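Jolene Paewai
@jolenepaewai

Closing out the pantry inventory I started back in September. Thread for anyone else with a basement full of food they forgot they bought.

I went through every shelf and wrote down what was there. Final total was 1,198 items. That includes spice jars and single packets of yeast, so it sounds worse than it is.

Of those, 32 were past the date on the label. Most were canned tomatoes and boxed broth from when the Penholm grocery was closing and everything was half off.

The flour was the real loss. I had three bags open at once and one had weevils. If you buy flour in bulk, freeze it for a few days first, then put it in something with a tight lid.

I sort by what we eat in a week, then by date. Oldest in front. I tried sorting by type of food for two years and we kept opening new rice with old rice still behind it.
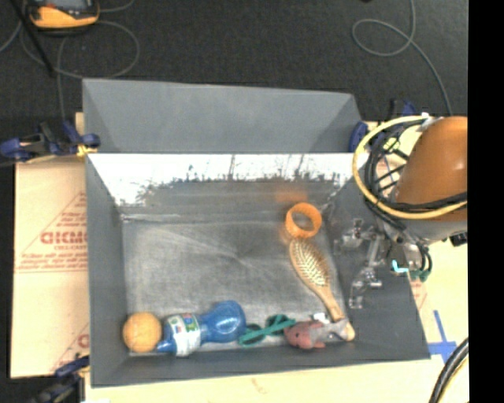
Gray bin, slanted sides, open top.

We use cookie settings to improve your experience. By continuing to browse you accept our use of cookies. Accept / Manage preferences

For labels I use masking tape and a marker. Month and year, nothing else. The printed ones look nicer but I stopped keeping up with them by the second shopping trip.

A few people asked about dry beans. They keep a long time but the old ones take forever to soften. I had some from the Mahawong co-op that simmered most of an afternoon and still had a crunch. Soup got blended.

We also stopped buying backups of backups. One open, one spare - that's the rule now. Coffee is the exception.

The list lives on paper inside the basement door. My sister in Holta keeps hers in a spreadsheet and likes it. I never remember to bring my phone downstairs.

Next up is the chest freezer. There is a ham in there I can't date.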